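Progress report to the Rieger Fund, 2020-02-05
Rebrand and content grant, second instalment
Prepared for Hartmut Grube

Hi Hartmut,

You asked for something shorter than the last one, so I've left the appendices in the shared folder and will just tell you how we're travelling. If you want the media schedule line by line, it's the spreadsheet with "final final" in the name (sorry, I know).

Where the Skolum work is up to

The new Skolum site went live in January, a week later than I'd told you it would. The hold-up was the product catalogue. Their old agency had built it in a system that exported everything as one enormous text file, and Bastian Tiedemann ended up writing a script to pull it apart, then checking the awkward entries by hand. He got through 900 product pages that way and only swore at me once. Redirects are all in place, the old campaign addresses still land somewhere sensible, and the client's own marketing people can now change a headline without ringing us, which was the bit they cared about most from day one.

The brand guidelines are signed off too. We went back and forth on the colour palette for longer than I'd like to admit - the managing director was very attached to a maroon that looked like brown on every phone we tried - but the version we settled on is good and I'm proud of it. The wordmark didn't change after November's round, so you've seen it already.

Paid social

We ran the first burst of paid social across two platforms with the budget you approved. It brought in 600 newsletter sign-ups, which is under the target in the agreement, and I'd rather say so up front than have you find it in a table. The short videos did most of the lifting. The carousel ads, which I argued for quite strongly in our planning session, were a bit of a fizzer and we switched them off early and moved what was left into video. The second burst starts once Skolum's autumn range is confirmed, and it'll be video and search only.

One thing I didn't expect was how many people replied to the welcome email. It asks one plain question about what they cook during the week, and the answers have been gold for the content calendar. We've already rewritten half of it off the back of them.

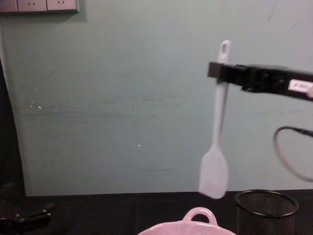 The replies also gave us a proper argument for keeping the recipe column going past the end of the grant, and Skolum have agreed in principle to pay for it themselves from July. I haven't got that in writing yet. I'll send it on as soon as I do.

The Buvero office

As you know, part of this instalment was for bringing the Buvero team under our roof. Everyone's moved in, the leases are sorted and the 5 designers are on our payroll and using our timesheets (grumbling, but using them). The two studios had very different habits around sign-off. Buvero used to send work straight to the client as soon as the designer was happy, and we've always had a second pair of eyes on it. We're sticking with the second pair of eyes, though I've trimmed the form down to a single page after a fair bit of lobbying from Bastian.

We lost one account in the move, a small retainer with Trolmont. They wanted someone closer to their head office and parted with us on good terms. It does leave a gap in the forecast and I've adjusted the numbers in the spreadsheet to match.

Money

We're 30 per cent of the way through the instalment and the spending is tracking to plan, apart from the catalogue work, which ran over. I've covered that out of the contingency line and I'm not asking for any more. The font licences came in cheaper than quoted, so that helps a little.

What I need from you

Could you let me know whether the Fund's logo should go on the Skolum case study, and in which version? I've got two on file and they don't match. I'd also like your okay to shift the unspent carousel production money into video editing - it's the same total, just a different line. The case study is drafted and waiting on the logo, so a quick yes or no by email is plenty.

Happy to talk any of it through by phone. Mornings are best for me at the moment.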